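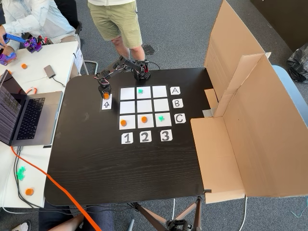 *Weißes Papier, in neun Quadrate geschnitten und in drei Reihen ausgelegt.*

# Wie wird Papier weiß?

Papier besteht zum größten Teil aus Fasern. Eine Faser ist ein sehr dünner, länglicher Teil einer Pflanze, meistens eines Baumes. Die Fasern enthalten Zellulose. Dieser Stoff ist farblos.

Im Holz steckt noch ein zweiter Stoff, das Lignin. Es hält die Fasern zusammen und macht den Stamm fest. Lignin ist bräunlich und wird im Sonnenlicht dunkler. Eine alte Zeitung vergilbt deshalb schnell: In ihrem Papier ist viel Lignin enthalten.

## Vom Holz zum Faserbrei

In der Papierfabrik Munero in Lerden wird das Holz zuerst entrindet und in kleine Stücke gehackt. Die Stücke kommen in einen Kocher. Darin lösen heißes Wasser und Chemikalien den größten Teil des Lignins heraus. Übrig bleibt ein brauner Brei, der Zellstoff. Er wird gewaschen und danach gebleicht, zum Beispiel mit Sauerstoff oder Wasserstoffperoxid.

Anschließend verdünnt man den Brei mit viel Wasser und verteilt ihn auf einem Sieb. Das Wasser läuft ab, die Fasern verhaken sich. Walzen pressen das nasse Blatt, beheizte Zylinder trocknen es. Die fertige Rolle in Lerden ist 318 Zentimeter breit.

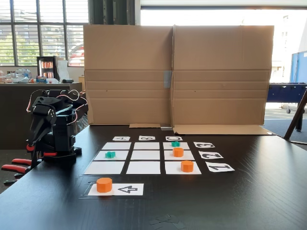

**Warum sieht Papier weiß aus, wenn Zellulose farblos ist?**

Zwischen den Fasern liegt Luft. Das Licht wird an den vielen Grenzen zwischen Faser und Luft in alle Richtungen gestreut, und zwar alle Farben fast gleich stark. Unser Auge sieht diese Mischung als Weiß. Bei Schnee ist es ähnlich.

## Versuch: der Ölfleck

Gib einen Tropfen Speiseöl auf ein Blatt und halte es gegen das Fenster. Das Öl füllt die Lücken, in denen vorher Luft war. Dort wird weniger Licht gestreut, und der Fleck lässt mehr Licht durch.

## Wörter zum Nachschlagen

- **Zellstoff:** Fasermasse, aus der Papier hergestellt wird
- **Füllstoff:** feines Pulver, oft Kreide, das Papier glatter und weniger durchsichtig macht

Text: Emese Lakatos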